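Hasthorpe Furnished Room Ads: README

By Špela Georgiev
November 7, 2021
3 min read

What this is

A plain text collection of 2761 ads for furnished rooms in Hasthorpe, one ad per line, with the rent, the street and whatever the landlord thought was worth saying. It began as a spreadsheet I kept while looking for a place to live. I found the place. The spreadsheet kept growing anyway, and in July I gave up and made it a dataset.

The ads run from 2000 on. The early ones were typed in from the back pages of a free paper, mostly by me, mostly late at night, and the spelling mistakes are a joint effort between me and the landlords.
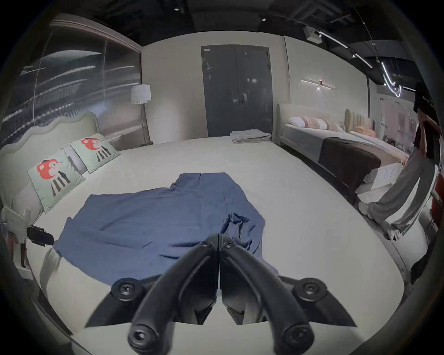 Sylvain Delorme wrote to ask why "cozy" and "compact" share a tag, when in his experience a cozy room has a radiator and a compact one has you eating dinner on the bed. He has a point. They are split as of this release, and "snug" has gone in with "compact" until somebody writes in to defend it.

Columns

- id: a number, meaning nothing
- street: as printed, even when the street doesn't exist
- rent: monthly, bills not included, whatever the ad says
- bed: single, double, "good"
- claims: the landlord's adjectives, in their original order
- notes: mine, and not always fair

The rent column is the one most people come for and the one I trust least. Landlords write "from" in front of a number and then never mention the number again.

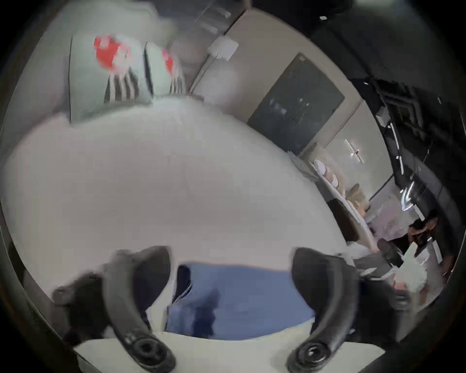 Where an ad gave a range I took the top of it. If you want the bottom, the full ad text is there and you can hope along with everyone else. Weekly rents were turned into monthly ones by multiplying by 52 and dividing by 12, a sum several landlords seem to do differently.

Known problems

The bed column is a mess. In 26 ads the bed is described as "nearly new," and I have left that alone, as I don't want to know any more about it.

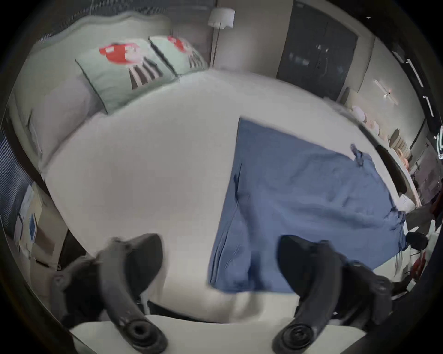
Repeat ads are kept when the wording changed and dropped when it didn't. One room on the Drestden road is in here nine times, getting brighter and airier with each tenant. Phone numbers and landlords' names have been taken out. If you spot one I missed, tell me and it will go in the next release. 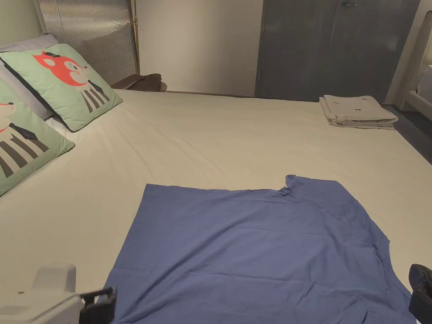 Using it

Take it, count the adjectives, draw your charts. Please don't use it to set a rent. A man from Flasinance asked if he could, and my answer was longer than this file.

Corrections are welcome by email. Corrections to the notes column are read with interest and then filed.

Related

Hasthorpe Parking Notices, Collected
Words for Small: A List
Deposit Disputes: A README
Changes Since the Last Release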